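Giten Family Medicine Adds Evening Hours at Moulin Road Clinic

September 2023
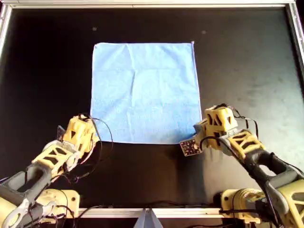
Clinic News

Giten Family Medicine has extended weekday hours at its Moulin Road clinic. The last appointment is now at 7:40 p.m. – previously 5:20 p.m. – and covers routine visits, blood pressure checks and vaccinations. Lab draws still end at noon.

The clinic moved its patient records to the Zukora system in August. Patients who registered before the move must create a new portal login. Refill requests sent through the old portal are not forwarded.
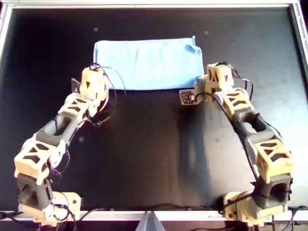 The Weten office keeps its current schedule and does not offer evening visits. Patients of either office may book at Moulin Road, subject to a limit of 20 evening appointments per day. Sports physicals cost $40 without insurance. X-ray referrals are handled by the front desk in Suite 73.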